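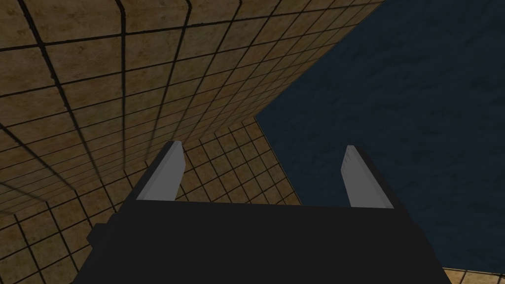

Gripper, fingers up, tiled corner behind.

March, map room notebook, late morning

Back on the Skosov town sheet, and it's fighting me. The old district table has the town on the east bank only, but the newer one folds in Dullono across the river, so of course the population jumps between the two and it looks like a boom! It's a boundary change. I spent ages plotting growth before I spotted it, and then had to throw out the whole graph (not my finest hour).

What I've done so far: split the town into 18 census blocks, using the parish lines where they survive and the railroad where they don't. That leaves 3 blocks I can't place. Two are up by the Ntuli orchards and the other one is just labeled "upper mill," and I have no idea which mill they meant – there were at least a couple on that stretch. 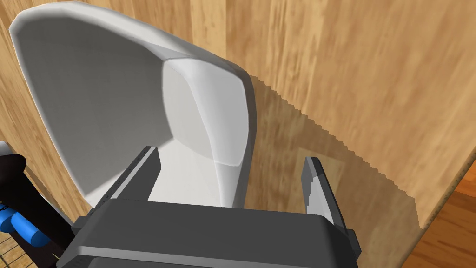

Margin note from the next desk, in green pencil, says to try the water board's survey before guessing, as it names every mill by its owner and goes right up past the orchards. Good call, I'd forgotten we had it. Pulled it after lunch. It covers 17 of my blocks, so I'm only short the one at the Asereo end, where the sheet is torn.
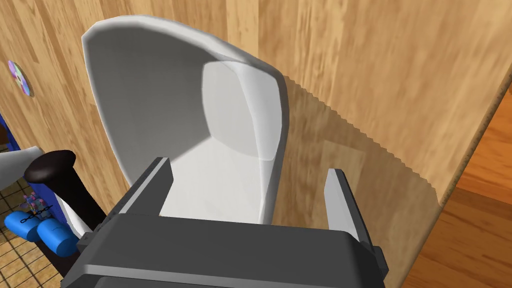

White molded shell with raised panel, gripper at bottom.

Other stuff while I remember. The 300-foot contour makes a much better edge for the old market quarter than the road does, because the road got moved when they built the new bridge. I've redrawn it in pencil and left the road version underneath. Please don't ink over it yet!

Still to do: ask the county archive for a clean copy of the Asereo sheet, fix the Dullono total in the summary table, and relabel "upper mill" once I've checked the owner's name against the tax roll.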